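Household Chores Pilot, Pathirana Site
Progress report to the Druler program office
2024-02-29
Prepared by Ruwan Sivakumar

Summary

The short version is that we are behind plan, and I would rather you heard it from me than worked it out from the budget sheet. Of the 7 chores in the original proposal, two are running in simulation at a level I would call fair. The rest are either half built or on hold. No chore is ready to try in a real home.

Work since November

Most of our time went into the kitchen tasks: opening a cabinet door, and picking up a cup and putting it on a shelf. We ran 200 trials of each using the Plultel control software. The cup task came out better than I expected when the cup started in one of its usual spots. Once we moved it closer to the wall, the arm took long, odd paths and often ran out of time.

The cabinet door is a different story. The early numbers in Nilmini Cassim's interim note looked good, but they counted a trial as a success if the door moved at all. I have asked for them to be scored again with the door fully open and the arm clear of it. Please don't quote the earlier figures in anything that goes outside the program office.
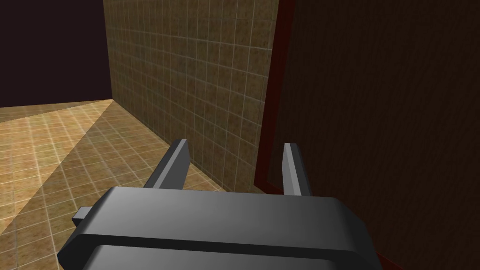

Tight spaces remain the main source of trouble. A person working in a narrow kitchen turns sideways, leans, and uses an elbow. Our arm has one way of getting to most places, and when a wall or a panel is in the way it either stops or tries to push through. We can punish that in training, and we do, but then it gets timid and hangs back from the job.

I am also wary of how clean our simulated rooms are. The surfaces are rigid, the lighting hardly changes, and there are no pets. We added 100 room layouts from the Driltden set last month, which helped a little with variety. They still look to me like kitchens that no family has cooked in.

Shop-floor comparison

You asked whether the same system could restock shelves. We did a small study and the answer is maybe, for boxes of one size, on a shelf at waist height, with a worker nearby to deal with jams. At that point you are paying for the machine and the worker. I don't see a case for widening the study this year.

Spending

Computing time is over budget because of the rescoring. Travel is under. We have not bought the second arm and I suggest we hold off until the cabinet results are settled.

Next steps

Rescore the cabinet trials and send you both sets of numbers side by side. Run up to 300 new cup trials with the start position moved near walls and corners. Drop laundry folding from this phase, pending your approval. Nilmini will send the revised schedule and the change request separately.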